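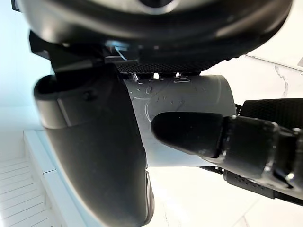

2. Setting up your first inventory

Assumes Gandano is installed and you can log in. If not, go back to section 1, this part won't make sense.

What you need before you start:
- twelve months of electricity bills or a meter export (CSV)
- same for gas, oil, propane, whatever you heat with
- fuel card records if you own vehicles
- floor area per building
- the name of whoever signs off on the numbers

No floor area? Go ahead anyway, leave it blank. Per-square-foot charts stay empty until you fill it in, nothing else breaks.

2.1 Create the inventory

1. Log in. Click Inventories, then New.

2. Give it a name. Short. The name prints on every page of the report and long ones wrap over the logo.

3. Pick the base year. This is the year everything later gets compared to, so pick one with complete bills. Does not have to be last year. A year when half the buildings were closed is a bad base year.

CAUTION: Base year locks once the first file is imported. To change it after that you have to copy the inventory and start the import over. Factors and site list copy across, bills don't.

4. Pick the boundary. Two choices:

Operational control - you count what you run, including leased space where you pay the energy bills and set the thermostat.

Ownership share - you count what you own, by percentage. Mostly for joint ventures.

Most town offices, schools and small firms want operational control. If your auditor or lender told you otherwise do what they said.

5. Reporting year starts in January by default. Fiscal year different? Change it now under Calendar. It shifts every chart and all the monthly totals, so best done while there is no data in there.

6. Save. You land on an empty dashboard full of gray boxes. Fine.

2.2 Add sites

1. Sites > Add. One entry per building or per meter group, your call. Per building is easier to explain to people later. Per meter group is quicker to import.

2. Fill in the address properly. Gandano uses the ZIP code to choose the grid region, and the grid region decides the electricity factor. Wrong ZIP, wrong factor, wrong total. And you won't see an error because technically nothing is wrong.

3. Set the open date. If a site closed during the year set the close date too. Don't delete closed sites! Deleting takes its bills out of the base year as well and your reduction suddenly looks great.

4. Tag it (optional). Tags are free text, so "school" and "School" and "schools" are three tags. Agree on spelling first.

Note: many sites? Use the template under Sites > Import list. Keep the header row exactly as it is. Extra columns on the right are ignored, extra columns in the middle are not.

2.3 Choose a factor set

An emission factor turns kilowatt-hours or therms or gallons into CO2 equivalent. Gandano ships with two sets.

Lillska - the default. Annual average factors by grid region. Use this unless you have a reason.

Martens - monthly factors for electricity. Better if you run a lot of electric heat or have batteries on site, since winter and summer grid mix can be pretty different. Needs monthly bills. Quarterly bills get split evenly over the three months and then there is no point in using it.

1. Settings > Factors > Choose set.

2. Tick "Freeze for this year". Without the tick, a factor update re-calculates years you already published. Some people want that. Most get a nasty surprise.

3. Custom factors (supplier contract, district heating etc.) go in under Add own. Attach the document you got it from. The field isn't mandatory but the report prints "source missing" in red next to the number if you skip it.

CAUTION: Do not mix sets inside one year. The program lets you. We are going to block it, hasn't been done yet. If you see both names in the Set column on the Factors page, pick one and hit Recalculate.

Note on market-based and location-based electricity: Gandano works out both. If you buy renewable certificates, enter them under Certificates, not as a negative bill. Negative bills pull down the location-based figure too and that one should not move.

2.4 Import the bills

1. Download the bill template. Or use your utility's own export if it's on the supported list (Import > Formats).

2. Check units. kWh and MWh are the classic mix-up. Gas comes in therms, CCF or cubic feet depending on who sends the bill, and Gandano will not guess.

3. Dates: use start date and end date of the billing period, not the invoice date. Overlaps of a day or so are ok. The import trims them.

4. Drop the file on the Import page. Wait. Speed depends on the file. Our test file with roughly 2714 rows takes a couple of minutes on an ordinary office laptop, and the bar sits still for a good part of that. Not hung. Leave it alone.

5. Read the import report. Green rows are in, yellow rows are in but need a look, red rows are not in.

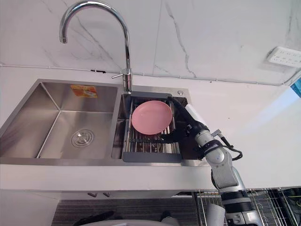

6. Fix yellow rows in the program, fix red rows in the file and import again. Rows already in are recognized by meter number plus period, so you don't get doubles. If the meter number is blank you do get doubles. So fill in the meter number.

7. Look at Gaps. Any month with no bill shows as a white square. Either find the bill or click the square and choose Estimate. Estimates use the same month from the year before, or the average of the neighboring months if there isn't one. They're marked with an E everywhere, including in the report.

Messages you may run into:

Error 311 - site not found. The site name in the file doesn't match the site list. Nine times out of ten it's a trailing space.

"Period too long" - one bill covers more than 2 months. Allowed, but you have to confirm it row by row. Common with oil deliveries.

"Unit unknown" - see step 2. Also comes up if Excel turned the unit column into a date, which it likes to do.

"Usage out of range" - much higher or lower than the other bills for that meter. Could be real. Could be an extra zero. Open the bill and look before clicking Accept.

2.5 Vehicles and refrigerants

Skip if you have none. Check though. Almost everybody has some AC.

1. Vehicles: enter gallons if you have them, miles if you don't. Gallons are better. With miles you also need the vehicle type, and the result is an estimate whatever you do.

2. Electric vehicles charged at your own site: enter nothing. It's already in the building's electric bill. Charged elsewhere: enter kWh from the charging card statement.

3. Refrigerants: enter the amount topped up during the year, not the amount in the system. Your service company has this on the job sheet. Pick the gas by its code. The codes look alike and the warming numbers behind them do not, so read it off the sheet, don't go from memory.

CAUTION: pounds, not ounces. There is no range check on this screen yet and one wrong entry can be bigger then your whole heating bill.

2.6 Check and close the year

1. Open Review. There are 11 checks in the list. All have to be green or signed off with a comment. "ok" counts as a comment as far as the program cares, your auditor may feel differently.

2. Compare with last year by site. Sort by change, biggest first. Look at the top few. A site that dropped by half either closed, got new equipment, or is missing bills. Usually missing bills.

3. Warm winter? Turn on the weather-adjusted view to see whether the drop in heating is your doing. This view is for you only. The published total always uses real consumption, not adjusted.

4. Send to the person who signs off. They get an e-mail with a link. The link dies after a week, resend from the same screen.

5. Once it's signed, Close year. Closed years are read-only. An admin can reopen one, and the reopening goes in the log with name and time.

Note: back up before closing. File > Export > Full archive. Put it somewhere that isn't the same laptop.

2.7 If the totals look wrong

Check in this order, saves time:

- units (yes, again)
- ZIP code of the biggest site
- closed sites deleted instead of closed
- certificates entered as negative bills
- blank meter numbers, so doubles
- two factor sets in one year

Still off? Export the full archive and send it to support with one line on what you expected to see and what you got. Screenshots alone don't help much, we can't recalculate a screenshot. Take out staff names if your policy says so, we don't need them.

Forecasts and target lines are in section 3. Don't start on those with an open base year, the target line moves every time a bill comes in and yuo'll end up redoing the slides.

Gandano set-up guide | Last changed 6 July 2020 | © Brerus | Contact support | Back to top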